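Workshop tips: a hand-held two-jaw gripper for table clearing

Scope. These notes cover the mechanical side of a trigger-operated gripper built at home: linkage, fingertip pads, handle, adjustment and care. Electronics and logging are covered on a separate page. The parts list follows the Hollmann plan, with the changes made on the Lamer bench noted where they matter.

Arms

Cut both arms from the same sheet in one session. Small differences in thickness between sheets show up later as a jaw that closes crooked. The triangular cut-out saves weight and gives access to the rear screw with a long hex key. Do not enlarge it. With less than 3 mm of material left along the lower edge the arm flexes when the trigger is pulled hard.

Deburr the pivot holes by hand with a countersink bit held in the fingers. A power drill takes off too much and the cap will sit below the surface.

Pivots

Fit the pivot caps dry first. Work the linkage through its full travel, then take it apart, put thread locker on the screws and reassemble. Tighten until the joint binds, then back off one eighth of a turn. Check again the next day. If one side drags, loosen the outer pivot on that side before touching anything else.

Keep oil off the joints. A dry PTFE spray is enough and does not migrate to the pads.

Pads

Smooth pads were tried first and dropped. Ribbed silicone holds thin, crushed metal better because the ribs give separately where the surface is uneven. Set the ribs parallel on both fingertips. Glue with silicone adhesive only; cyanoacrylate lets go after a few days of flexing. Degrease the fingertip block, apply a thin film, clamp lightly and leave overnight.

Trim the pad flush with the block. An overhanging lip catches on fabric and folds under. 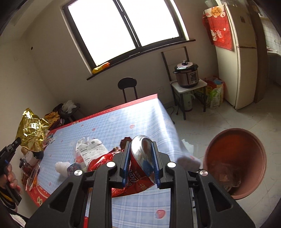 Photo: Dong-geon Do

Working over a tablecloth

A flattened drink can is a good test piece. It is light, slippery, irregular, and has one stiff end and one soft side. Approach with the jaws open a little wider than the can and bring the pads in level. If the fingertips are tilted, the lower corners press into the cloth and drag it along.

Foil and film wrappers need a different approach. Close on a fold or a raised corner. Pinching the flat middle of a wrapper pulls the pads together with nothing between them.

Paper slips are the hardest common item. Slide one fingertip under the curl and close slowly. On a bare tabletop, push the slip to the edge and take it there.

Put the bin on the floor close to the table, mouth toward the operator. Reaching across the body tires the wrist well before the hand. Two operators should agree on which end of the table each one clears.

Handle

The Junura handle fits a medium hand. For a smaller hand, shorten the trigger link by 8 mm and re-drill. For a larger one, wrap the grip with cotton tape. Foam sleeves rotate under load.

Cable ties on the handle should have their tails cut flush and turned away from the palm.

Return spring

The spring in the Drurkow kit is too stiff for long sessions. Replace it with one a step lighter and check that the jaws still open fully with the tool pointing down. Around 400 cycles on the bench will show whether the new spring has settled. Measure the opening before and after. A loss of more than 3 mm means the spring is undersized.

Cleaning

Sugar residue from cans and wrappers dries between the ribs and makes the pads slick. Wash them with warm water and dish soap and a soft toothbrush. Rinse and air dry. Alcohol is acceptable on the arms but leaves the pads chalky.

Wear

The first set of pads was replaced at 3,320 closures. The ribs had rounded at the tips and there was a split at one lower corner. The linkage had no measurable play at that point and the caps were reused.

Spare pads keep best flat, in a bag with a little talc. Mark the bag with the batch of adhesive used.

Last revised 2020-02-28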